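Subject: Re: [brullerska-users] Planner stalls when two grasps overlap
List: brullerska-users
Time: 4:12 pm

Second attempt at this reply. My mail client ate the first one, along with a rather good paragraph about mutexes. 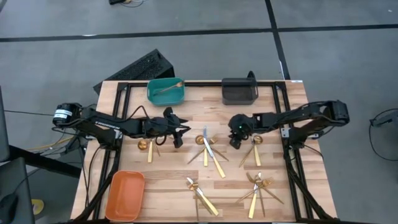 The stall you reported is real, and I can reproduce it on our bench with Brullerska built from the current dev branch. Quoting the bits I can answer:

> We are sorting cutlery with two arms. When both arms have a valid grasp
> in the same cluster, the planner sits there for ages, then returns
> NO_PLAN for both. If I disable either arm it works fine. Perception
> looks healthy. Is this a collision checking problem or have I
> misconfigured something?

Bit of both, sorry. The collision checker is doing what it was told. The trouble is upstream of it, in how the grasp list gets handed over.

When a knife lies diagonally with a fork and a spoon across it, the segmenter hands back one blob or three depending on its mood. Gold handles make the mood worse. Specular highlights get scored as edges, so a single knife with a silver blade and a gold handle is quite capable of coming back as two short objects with separate grasp candidates. Each arm then claims one end of the same knife. Both claims are reachable, both are individually collision free, and the moment you plan them jointly the whole thing is infeasible. The planner, being a polite piece of software, keeps trying until the budget runs out.

I logged 1758 joint queries overnight. Of those, 239 ended in NO_PLAN, and every last one had two candidates from different arms landing on the same piece of metal. I would have liked a more exotic culprit.

> I raised the planning timeout to 1966 ms and it made no difference,
> except that it now fails more slowly.

Yes, it would. Put it back to 612, which is what the Chege config ships with and which I have never seen a good reason to change. If a plan exists for a tabletop this size you'll have it well before then.

What I'd do in your position:

Turn on merge_collinear in the segmenter. It is off by default for historical reasons, the history being that I forgot. It joins blobs whose long axes line up, and the knife goes back to being a knife.

Set claim_scope to object instead of grasp. One arm claims the whole item and the other has to go and find its own fork.

Leave the piles that straddle the middle until last. There's a cost term for this, centre_penalty, and it likes a value well above the default. Both arms clear their own side first, and by then the middle is usually one arm's problem.

> Would the Stiltach scheduler handle this better?

Differently. Stiltach locks by region, so you'd never see the double claim, but you'd see one arm hovering with great dignity while the other finishes. We ran it at Bevgate over the winter and took it out again. If throughput isn't your concern it's a perfectly sensible choice, and the logs are nicer.

One thing I haven't sorted out: merge_collinear will also happily join a fork and a spoon laid end to end into one very long utensil. There's a length cap on the branch but the units are wrong (it says metres and means centimetres), so please don't use it until I've pushed the fix. Could you send me a bag file with a few of your failures in it? Raw depth as well as colour, please, uncompressed if your upload can stand it.

Cheers,
maintainer of the slow bits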